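List: koster-collect
Subject: Re: shelf restocking – how many episodes before we change the layout?
Date: 22 Feb 2018

On the Zevard side, someone wrote:

> We are at 157 accepted episodes on the can shelf and the loss on the
> held-out set has gone flat. Before we spend more operator time I would
> like to know three things.
>
> 1. Is the plan still 400 episodes on one layout, or do we stop early
> and move the cans?
>
> 2. Are resets done by hand from memory, or from a list? The start
> positions in the last batch look very alike to me.
>
> 3. What do you do with episodes where the operator fumbles the grasp
> and then recovers? Our filter throws them out and I am not sure that
> it should.
>
> Also, the Drindex export still writes gripper width in the old units
> for anything recorded before the firmware change. Is that known?

Taking these in order.

1. The 400 stands as a total, but it was never meant to be 400 of the same thing. The original note said "one task", and one task was read as one layout, which I should have caught. The proposal is to split what remains into blocks of 40, with the arrangement of the cans changed between blocks and left alone inside a block. The last block will be a short one. If you want to argue for changing the arrangement on every episode, please do, but the reset time goes up a good deal and we have the bench for mornings only.

The flat loss does not worry me much. Your held-out set was drawn at random from the same sessions as the training set, so it measures how well the model copies those sessions and very little else. Please hold out whole sessions instead. I would hold out one operator as well, if the numbers allow it.

2. From memory, until this month. You are right that the start positions are too close together. When people put a can back they put it where it was, or where it looks tidy, and both give you the same few places. There is now a printed list of 24 start arrangements, generated by script with a minimum spacing between cans so that the fingers can get in. The person resetting works down the list and enters the line number in the episode record. The field is called reset_id. Older episodes have it empty, and please leave it empty – do not fill it with zero, which is a valid line.

Two points on resets that are not in the protocol document yet:

The cans differ in height and width, and the short ones cannot be grasped with the wrist at the angle that suits the tall ones. An arrangement with a short can behind a tall one is allowed by the script but is slow to teleoperate. Keep these in. If an operator skips one, it has to be logged as skipped and not quietly swapped for the next line.

Recording must be stopped before anyone reaches over the table. We have found episodes in which the last second or two contains a forearm. The trimming tool looks for the arms coming to rest and does not know about people, so it keeps those frames. I have added a manual end marker on the operator's side. Use it even when the automatic one looks right.

3. Keep them. Mark them as recovered and put them in their own split. An episode with a missed grasp, a back-off and a second attempt is the only place the model sees what to do after a miss. What should be thrown out is a different case, where the can was knocked over and set upright by hand while recording went on. Your filter cannot separate the two because it looks only at the count of gripper closures. Use the closure count to flag, then have a person look. It takes a few seconds per episode at high playback speed.

We label as follows:

clean – first grasp succeeds, no contact with other cans beyond a light touch
recovered – one or more failed grasps, finished by the arms alone
assisted – a person touched anything on the table before the end marker
void – wrong arrangement, dropped connection, missing camera stream

Train on the first two. Keep assisted on disk, as the Hirnier people want it for their detector, but leave it out of the training index. Void can go after review.

On Drindex: known, and fixed in the converter but not in the files. The raw logs are left as they were recorded. If you read them directly you must check the firmware field in the header and scale the width yourself. If you read through the converter it is done for you. Please do not scale in both places, since the result looks plausible and is wrong.

One further request. The left and right arms are not used equally. Operators take nearly everything with whichever hand they write with, including cans that the other arm could reach with less travel. For the next blocks the list will also state which arm goes first. This will feel awkward to begin with and the early episodes will be slower. I would rather have slow ones than a model that leaves one arm parked.

Still open:

– whether two-arm handovers count as the same task or get their own name
– whether to record the wrist cameras at full rate, given the disk we have left
– who owns the reset script once the layouts move to Zevard

Replies to the list, please, not to me alone. A picture of the Koster bench is attached for those who have only seen the logs.
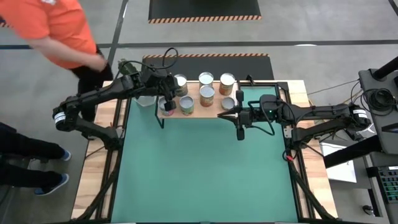
Can shelf between the two arms, with a hand reaching in over the back left of the table.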